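Unit 4 handout, revised Jan 29, 2019. Read before the tutorial; bring a calculator.

# Tournament payouts, rake and the price of a seat

## 4.1 Terms

**Buy-in** — the amount transferred to the prize pool per entry.

**Fee** — the amount retained by the operator. Usually written after a plus sign, so that 60 + 3 means $60 to the pool and $3 to the house.

**Overlay** — the shortfall the operator must cover when the entries do not meet an advertised guarantee.

**Bubble** — the last finishing position that receives nothing.

Note that fee percentage can be quoted on the buy-in or on the total outlay. For 60 + 3 the first gives 5.00 per cent and the second 4.76 per cent. In this unit we use total outlay unless stated otherwise. Marks were lost on this in the January quiz.

## 4.2 Worked case: the Girnivum series

The Girnivum opening event is a 60 + 3 no-limit hold'em tournament with 182 entries.

| Quantity | Calculation | Value |
|---|---|---|
| Prize pool | 182 × 60 | $10,920 |
| Fees | 182 × 3 | $546 |
| Total outlay | 182 × 63 | $11,466 |

Absent an overlay, the average return to a player is 10,920 / 11,466, or 95.2 per cent. A player of exactly average ability loses $3 per entry in expectation. The figure is unaffected by how the pool is divided. The division changes variance only.

Suppose instead that the operator had guaranteed $12,000. The overlay is $1,080, which exceeds the fees collected, and the operator is out $534 before staff and room costs. Expected value for the average player becomes 12,000 / 182 − 63 = $2.93 per entry.

## 4.3 Payout curves

Two structures are in common use locally.

- *Helmy schedule*: steep. First place takes 30 per cent of the pool and 10 per cent of the field is paid.
- *Drilteck schedule*: flat. First place takes 18 per cent and 20 per cent of the field is paid.

Fractional places are rounded down. With 182 entries, Helmy pays 18 places and Drilteck pays 36. First prize is $3,276.00 under Helmy and $1,965.60 under Drilteck.

A flat curve lengthens bubble play — more stacks are short when the money is near — and lowers the standard deviation of a single result. Regular players tend to favour the steep version, but the preference depends on bankroll and should not be treated as a rule.

## 4.4 Independent chip model

The chip model converts stacks to prize equity. The probability of finishing first is taken as the share of chips in play. Second place is found by removing each possible winner in turn and repeating the calculation among those left.

Assumptions:

1. Equal skill.
2. No effect of position or blind level.
3. No deals between players.

The third is often violated at final tables. A chip-chop, which pays each player the lowest remaining prize and divides the balance by chip share, will overpay the leader relative to the model and can award more than first prize. 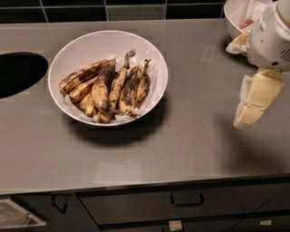
### Category: Problem set

**P1.** A Skunetetti satellite draws 1,691 entries at 60 + 3. Find the pool, the fees and the average return.

**P2.** Using the pool from P1, compute first prize under each schedule in 4.3, and the number of places paid.

**P3.** Three players remain with 50, 30 and 20 per cent of the chips. Compute each player's probability of finishing second. Show the conditional terms.

**P4.** Find the guarantee at which the Girnivum operator breaks even on fees alone.

Round currency to the nearest cent and probabilities to four decimal places. Unlabelled answers will not be marked.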